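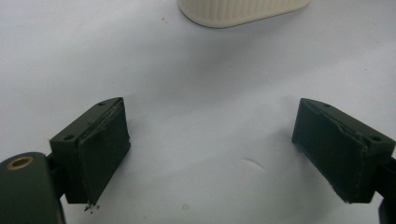 I build grippers in a shared workshop in Plindale, and the part I argue with people over is the pads. Not the servos, not the linkage. The pads are the cheapest part of the tool and the first to look bad, and most builders I know want to replace them as soon as an edge starts to fray. I think they should leave them alone longer than that.

Our hand-held gripper is the fourth one we have made. The first three are in a drawer. Evaristo Orozco drew the linkage and I print the parts, all in the same dark green because that is the filament we bought too much of. The fingers are plain blocks with screw holes in the top face, and the pads go on the inner faces. It takes 38 minutes to swap both fingers if you have the right driver and nobody has borrowed it.

When I started, I trimmed every pad with a fresh blade and a steel rule. They looked good. Then we would use the gripper for an evening and the top seam would start to lift anyway, with lint in it. I would peel the pad off, scrape the block clean and start over. I went through a whole sheet of pad material in December and learned very little from it, apart from which glue smells worst.

What changed my mind was keeping a log. Maricruz Bañuelos set it up as a plain text file, one line per session: what we picked up, whether it slipped, and what the pads looked like. After a couple of months I read it from top to bottom. The lines that said "slipped" mostly had something else in them. The object was too wide for the opening, or a screw had backed out, or whoever was holding the tool had squeezed too early. A ragged upper edge was mentioned over and over and it did not line up with the slips. The part of the pad that does the work is the flat middle.

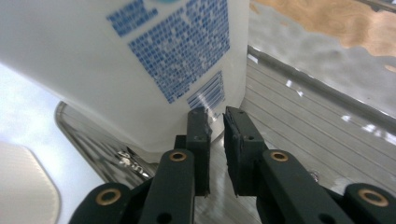 The kitchen is where I would test any gripper meant for a home. A workbench is too kind. Everything on it is dry, square and at a good height. At a sink you get curved bottles, metal that throws glare and ridges that catch a fingertip. If you only ever test on foam blocks, you will tune the tool for foam blocks.

Evaristo disagrees with part of this. He says a frayed edge catches on things, and that a builder who ignores the small wear will ignore the big wear too. The first point is fair. A loose corner at the bottom of a pad does drag on a surface, and I trim those with scissors. I don't accept the second. I check the brass inserts and the joints every time I pick the thing up, and I would much rather spend my evening there – a sloppy joint makes both fingers close crooked, and no new pad will fix it.

My rule now is to change a pad when the flat part is worn smooth or when it comes away from the block under a thumb. The current pair has been on for 8 sessions. I have a spare set cut and sitting in a bag by the printer, and I'm leaving it there for now.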